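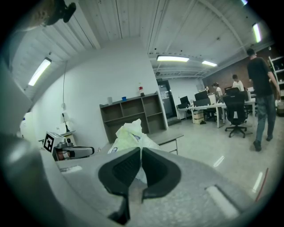 *Open bookcase with two rows of cubbies, table in front.*

## Setting up a cubby bookcase against a plain wall

A low open bookcase is easy to fill badly. These steps are for a two-row unit with a table standing in front of it, and they take one evening in a small workroom.

### 1. Clear the top first

Cups and drink bottles collect on any flat surface at waist height. Take them all off, wash the cups, and wipe the top with a damp cloth. Dry it before anything goes back.

### 2. Clear the table

You will need it for sorting. Plastic shopping bags go in one larger bag by the door. Check inside each one before you fold it.

### 3. Measure the openings

Measure width, height and depth inside the cubby, at the front and again at the back. Write the smallest number down and buy bins 9 mm narrower than that. I used the fabric ones from Drostora. The Mundach bins are stiffer but have a lip that catches on the divider.

### 4. Leave room to walk

Pull the table forward until there is 930 mm between it and the bookcase. With less than that you can't crouch and pull out a full bin from the bottom row.

### 5. Fill the bottom row

Heavy things go here: paper, tools, extension cords. Load both ends before the middle.

### 6. Fill the top row

Put daily items at the end nearest the door. Keep one cubby free for things that haven't been sorted yet, and empty it once a month.

### 7. Label

Write on masking tape and stick it to the shelf edge. Labels on the bins get mixed up when the bins are swapped.

If the unit rocks, slide a thin shim under the low corner and check it again after loading. Tall units also need a wall strap.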